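Falley Handheld Gripper: Visitor Set-Up Guide
Section 4. Running the Table-Clearing Demo

Sorting trash into a lined bin is our favorite station at the Cavby open day, and visitors of all ages want a turn! Set it up with care and it will run happily all afternoon.

A light blue cloth, a mixed pile of packaging and a round bin with a bag folded over the rim are all the station needs. 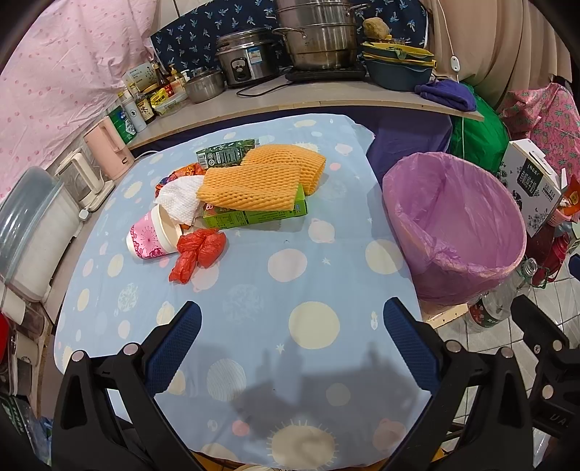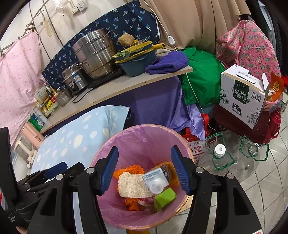

4.1 Before the doors open

1. Put the bin right beside the table, within easy reach of the gripper.
2. Fit the liner and fold it well over the rim.
3. Set out a good mix: nets, wrappers, a sponge, a paper cup. Fruit nets are wonderful, and people love to see how the fingers handle something so floppy.
4. Open and close the fingers 8 times and check that both pads meet evenly.

CAUTION: Keep glass, blades and anything with liquid in it out of the pile.

4.2 Giving a visitor a turn

1. Show one full pick yourself, slowly.
2. Hand over the gripper and stay on the visitor's left.
3. Ask for a light squeeze. First-timers nearly always grip too hard.
4. Have them carry the item over the bin, pause, then open the fingers.
5. Allow up to 2 minutes per person when there is a line.

Note: Let children choose their own first item. They go straight for the brightest thing on the table, and it's a joy to watch.

CAUTION: Keep hair, sleeves and fingertips clear of the linkages.

4.3 Between groups

Wipe the pads with a dry cloth and refill the table. If a pad feels loose, stop and call Yogesh Grewal at the Bedley desk, extension 1739.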